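The case for a robot that is bad at drawing

I have spent 84 evenings teaching two arms to pick up a felt-tip, which is a thing my left hand managed before I could spell it. The arms live at Skirkano, the shared workshop I pay to be cold in, and they run on a control board from Zistix whose manual stops at page 3.

People ask what it's for. They want to hear that it will fold shirts. I've stopped apologising — a hobby doesn't owe anyone a shirt. What I do owe is an accurate report, and my report is that holding a pen is a dreadful problem. Squeeze too little and it tilts, squeeze too much and you are sent back to the settings file. Since April I have kept a log of failed grips, and it has passed 300.

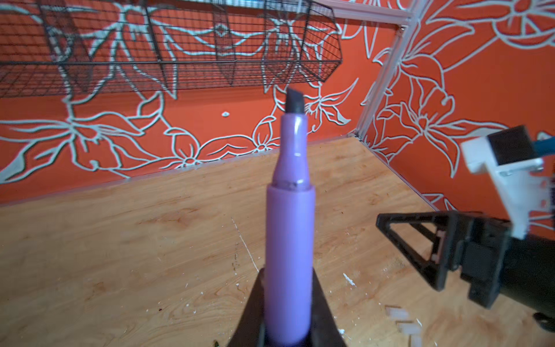
Slaoui, from the next bench, maintains that I could have bought a plotter and had a decent drawing by teatime, and that two arms is one more than the job needs. A plotter would indeed draw better. I would also know precisely as much about grip as I did before I opened the box, and I'd have nothing to swear at.

Bought machines hide their struggles behind a smooth lid. I think more of us should own one that struggles in full view, if only to be less easily impressed by the videos. Mine goes back on tomorrow, with the grip force turned down by 2.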